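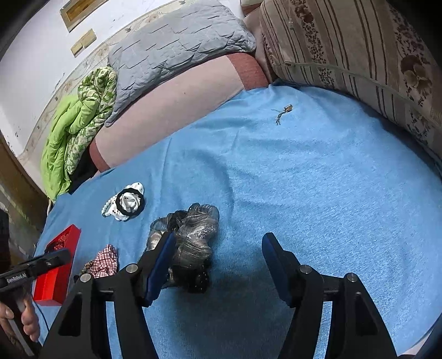
The gripper with both fingers open, just short of the gray bundle on the blue blanket.

Gripper closes on soft things but the demos are no good for training. What are we doing wrong?
Posted by Jingyi Yao, 23/08/2022

I help with a student robotics club and our project for the Jullden challenge is tidying small things off a bed. We collect demonstrations with hand-held grippers, two fingers with rubber pads, and train a policy on them afterward. We have 674 demos so far.

Boxes and other stiff things are fine. The trouble is anything soft. The one in the photo is the worst of the lot, a crumpled dark gray thing with a glittery, see-through look. The students come in with the fingers wide open like that and then close. On a lot of the demos the pads end up pinching the blanket as well, and when the policy runs on the arm it does the same thing, only worse. It pulls up a tent of blanket and drops the item.

I have tried having the students go slower. It made the demos longer and did not change much else. The blanket is terry cloth, if that matters. Should we change the pads, change the blanket, or throw out the demos and start again? We have two weeks of club time left before the entry is due.

Henryk Grabowska
Don't change the pads. If you change them now, the old demos no longer match the hardware and you lose all of them.

I would look at the opening width first. Your students open all the way every time, and from that wide the tips sweep a long stretch of blanket before they touch anything. Have them close down to a little wider than the item while they are still above the bed, then lower, then grip. We had the same trouble with dish towels in our Zultalau entry and that fixed most of it.

Also go through the demos you have and tag the ones where the blanket lifts. You can see it easily if you step through the last part of each one. Leave those out of the training set. It is dull work but three students can split it up in an afternoon. Don't delete them, just keep them in another folder.

For that gray one I would go for a fold on top and not try to get under it. Pick one way of doing it and have everyone do it that way. If half the students grab the top and half grab the side, the policy ends up somewhere in between - usually in the blanket.

Berkay Gezer
just use a smooth sheet. terry loops catch on everything

Miłosz Nowicki
A smooth sheet will help, but check the rules before you do that. When I entered, the test bed had whatever cover the judges put on it, and teams that had only trained on one cover did badly. I would keep the terry and add a second cover for the new demos.

One thing to add to what Henryk wrote. Glittery, see-through material is hard for the camera because it looks different from every angle. Turn the item and crumple it again between demos, and move it to another part of the bed. If it stays in one place the policy learns the place and not the item. Change which other things are lying on the bed too.

Going slower can hurt, by the way. If a student stops and hovers before closing, you get a long run of samples where nothing moves, and the arm learns to hover. Ours would stop above a sock and stay there until we cut the pauses out of the data.

Jingyi Yao
Thanks. The hovering is something I have seen on ours too, so the slow demos are going in the other folder. We will tag first and then record new ones with the narrower opening. I'll ask the organizers about the cover.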